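22 December 2022

Second day with the Wikano kit. Brorkine wants a yes or no from us before the end of December, so I'm writing things down tonight while I still remember them.

The kit is a pair of hand-held grippers, a head-mounted unit, cables and the recording software. The quote is 1,713 for the set, and another 700 a year if we take the support plan. Rok thinks we should skip support. I'm not sure yet.

Spent the morning on the metal clamp piece with the two clear plates and the spring. It's an awkward thing to pick up. The finger pads are soft black rubber with a raised rim and a fine textured pattern inside, and I like them better than the ones on the Dumitrescu set we tried before. My aim was off at first -- the jaw is wider than I expect it to be and I kept coming in too low. 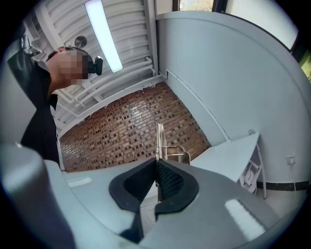

## Afternoon

Both hands now. The marker blocks on top make the grippers look heavier than they feel. After 40 minutes my wrists were tired, the right one more than the left. The cable on the right gripper runs back toward the body, and I would ask for a longer one if we order. Senad wrote that down for the list.

The manual says 100 recordings before you judge the data. We won't get there this week. Lumturie checked what we have and said the tracking drops out when one hand passes behind the other. She has sent a question to Wikano and has had no answer yet.

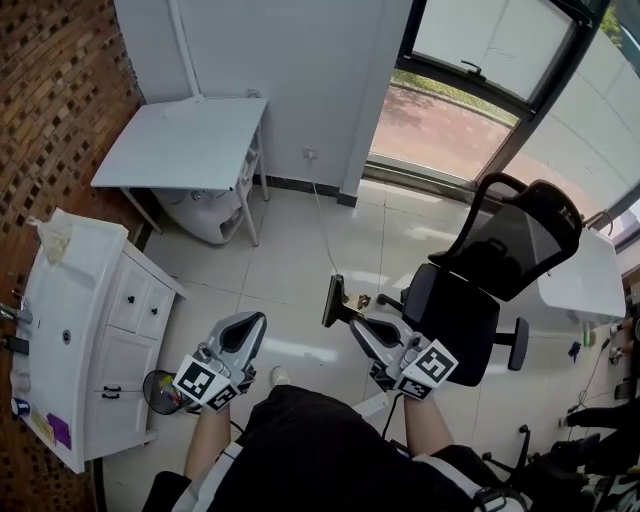 *Both grippers in hand, by the window.*

Anderson asked about the price again over dinner. I told him the hardware is worth it and the software is roughly half finished. Bestcombe has a cheaper set, but it comes with one gripper and no head unit -- no use to us.

Tomorrow: small bottles, then the clamp again with the left hand. Call Yoshinori about the invoice.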